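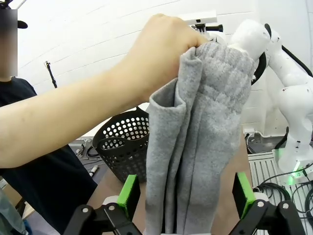 Über uns

Hallo und schön, dass du hier gelandet bist! Ich schreibe diese Seite selbst, und zwar an einem verregneten Nachmittag zwischen zwei Kursen, also verzeih mir bitte, wenn ich ein bisschen abschweife. Pallard ist eine kleine Sprachschule für Erwachsene. Wir unterrichten Französisch, Italienisch und Schwedisch, und zwar abends, samstags und inzwischen auch online. Mehr Sprachen werden es so schnell nicht, auch wenn wir ständig nach Spanisch gefragt werden (es gibt in der Stadt wirklich gute Spanischkurse, ich schicke euch gern die Adressen).

Wie alles anfing

Die Schule gibt es seit 9 Jahren. Angefangen habe ich in einem Raum über einer Bäckerei, mit einem Französischkurs und einer Tafel, die von der Wand fiel, sobald man zu fest aufdrückte. Im ersten Herbst kamen so wenige Leute, dass wir alle um einen Küchentisch passten, und ich habe vormittags weiter Gebrauchsanweisungen übersetzt, um die Miete zu bezahlen. Dann haben die Leute ihre Schwestern und Kollegen mitgebracht, und irgendwann musste ich mich entscheiden – übersetzen oder unterrichten. Ich habe es keinen Tag bereut, na gut, vielleicht bei der ersten Steuererklärung.

Der Name Pallard kommt übrigens von der Pension, in der ich als Studentin in Savoyen gearbeitet habe. Dort habe ich Französisch so gelernt, wie ich es heute weitergeben möchte, nämlich beim Frühstückmachen, beim Telefonieren mit schlecht gelaunten Lieferanten und beim Kartenspielen am Abend. 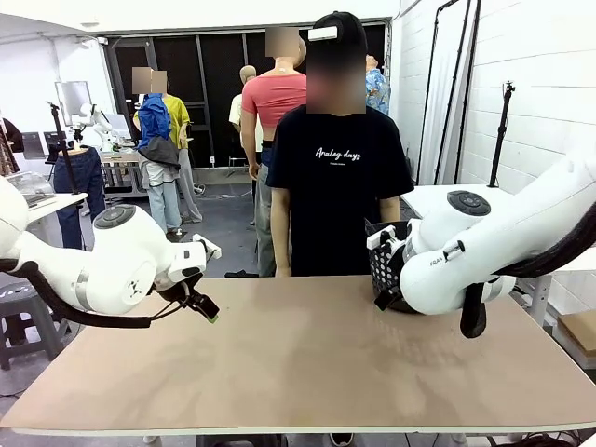 So lernst du bei uns

Eine Gruppe hat bei uns höchstens neun Leute. Ein Kurs läuft über ein Semester und umfasst 35 Unterrichtsstunden, die Online-Kurse genauso. Grammatik machen wir natürlich auch, aber meistens erst dann, wenn jemand über etwas gestolpert ist und wissen will, warum das so heißt. In der ersten Stunde wird gleich gesprochen! Das klingt schlimmer, als es ist. Wer rot wird, wird eben rot, das geht mir auf Schwedisch bis heute so.

Unsere drei Kursreihen haben eigene Namen bekommen, weil »Stufe A1 mit Fortsetzung« auf dem Aushang so traurig aussah:

Fleury – Französisch, vom ersten Bonjour bis zum Zeitunglesen
Altia – Italienisch, mit viel Hörverstehen und einem Semester nur über Dialekte
Skunari – Schwedisch, unsere jüngste Reihe und heimlich mein Liebling

Lehrbücher benutzen wir sparsam. Dafür haben wir eine Leihbibliothek, die völlig aus dem Ruder gelaufen ist. Krimis, Kochbücher, Comics, alte Reiseführer, ein ganzes Regal Kinderbücher auf Schwedisch. Beim letzten Durchzählen waren es 3.917 Titel, und seitdem stehen schon wieder zwei Kisten im Flur. Ausleihen darf jeder, der einen Kurs besucht, und zwar so lange, bis das Buch ausgelesen ist.

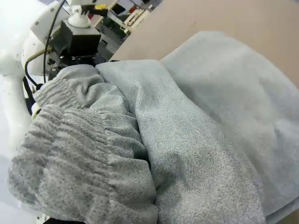
Was ein Kurs kostet und wann es losgeht

Ein Semesterkurs kostet 172 Euro, Kopien und Bibliothek sind dabei. Wer in Ausbildung ist oder gerade keine Arbeit hat, schreibt mir bitte kurz, dann finden wir einen anderen Preis (ich will dafür keine Bescheinigungen sehen). Die neuen Kurse beginnen im September. Quereinsteigen geht oft auch mitten im Semester, besonders bei Skunari, dort ist fast immer noch ein Stuhl frei.

Wenn du nicht weißt, in welchen Kurs du gehörst, komm einfach zu einer Schnupperstunde. Einen Einstufungstest gibt es bei uns nicht, wir trinken einen Kaffee und reden ein bisschen in der Sprache, um die es geht, und danach weiß ich meistens ganz gut Bescheid. Für die Online-Kurse machen wir das am Telefon.

Anmelden kannst du dich über das Kontaktformular. Ich antworte abends nach dem letzten Kurs, manchmal also ziemlich spät.

Stand: 18. Mai 2021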